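Thirteen Years Inside Other People's Computers

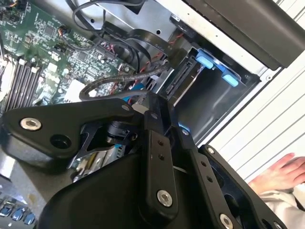

She started fixing desktops in the back of a Fontana hardware store, and she still talks about it as if it were last April. "I thought I'd learn the chips," she says, laughing, "and what I learned was cables!" These days she runs the repair bench at Helten, where around 400 machines came through last year, and she'll happily spend half the afternoon (and most of a pot of coffee) telling you how to route a ribbon cable.

Her advice is to look before you pull. "Those skinny colored wires in the corner, people yank them, and then they're calling me at 13 minutes to closing." Memory is her favorite job, oddly enough, for the little click when the latches close. "I could do 90 of those in a row and go home cheerful."

She keeps old motherboards in a drawer at home, green ones mostly, and her sister wants them gone. "I tell her they're like quilts. She doesn't buy it, but they're staying."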